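Subject: Re: [manip-list] hand-held gripper demos, results on clear objects
From: Adoración Campos
Date: Sep 7, 2019
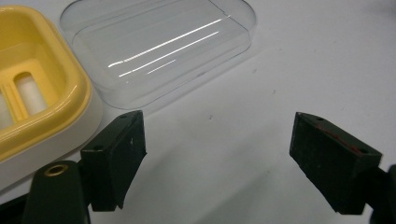 Thanks for the questions. I'll answer inline, and then add the numbers I left out of my first message.

> Your first post said the policy trained on hand-held demos did
> better on the soap dish than on the clear tray. Do you think the
> trouble is in seeing the tray or in grasping it? Also, how many
> demos per object, and did you use any depth at all? We tried
> something close to this at Greenwood in March and gave up on
> depth after the first clear part.

Seeing it, as far as I can tell. I went back through all the failed trials on the tray and sorted them by hand. In most of them the fingers closed at a sensible height and a sensible width, but in the wrong place. The policy was going for the bright reflections of the ceiling lights. Those sit on the raised middle part, and they shift when the camera moves, so the target moves along with the camera. When I turned off one row of lights, the closing point shifted with the reflections that were left.

If it were a grasping problem I would expect slips after contact. I saw a few of those, all at the rounded corners of the flange, and they look the same as the slips we get when a person holds the tool.

On your other points: 40 demos for the soap dish and 40 for the tray, all recorded with the hand-held tool, same person, same white table. No depth. We had it in the Ukell pipeline at the start and the tray came back as holes with a bit of table in the middle, so I took it out for both objects to keep the comparison fair.

> Did you train one policy per object or one for both?

Both ways. The single policy for both objects was a little worse on the dish and a little better on the tray. I don't have a good reason for the second part. My guess is that the dish demos teach it something about how the table looks between the fingers when nothing is there yet, and that helps it ignore the shadow of the gripper. That is a guess and I have not tested it.

What did help was changing how the demos start. In the first set, I always began with the fingers open and already lined up with the object. In the second set I began off to one side, over open table, with the object near the edge of the view or partly out of it. The person then has to bring the tool over, and the policy gets to see the tray's outline change against the table as the camera moves. With the same number of demos, success on the tray went up to 90 percent on the combined policy. The dish did not change enough to talk about.

I ran this with 3 training seeds. The order of the results was the same for each one: off-side starts first, lined-up starts second, and lined-up starts with extra color changes last. The color changes hurt on the tray, and I have stopped using them there. It makes sense to me, as a clear object on a white table gives you thin gray edges to work with and little else, and shifting the colors washes those out.

> Are the fingers stock?

No, they are our own, black with a flat inner face. They have picked up a lot of scuffs over the months. I did wonder if the policy was using the wear marks to tell left from right, so I masked the fingers in the input for one run. No difference on either object.

Two things still bother me about this result. All of it is on one table under the same fixed lights, and I only have one clear object. I would not claim it holds for a clear cup or a lid. Prinum has a set of clear parts they may lend us, and if that works out I'll repeat the off-side test on those before changing anything else.

The other is that off-side demos take longer to record - you have to be patient and bring the tool in slowly, or the frames blur. If anyone has tried mixing a small number of off-side demos into a larger lined-up set, I would like to know what ratio you used.

The training configs are in the Emach folder on the list share, under "clear-tray". The masked run is in there too. I still need to upload the trial sheet with the failure labels.

Adoración

List archive | Contact the list owner | Back to top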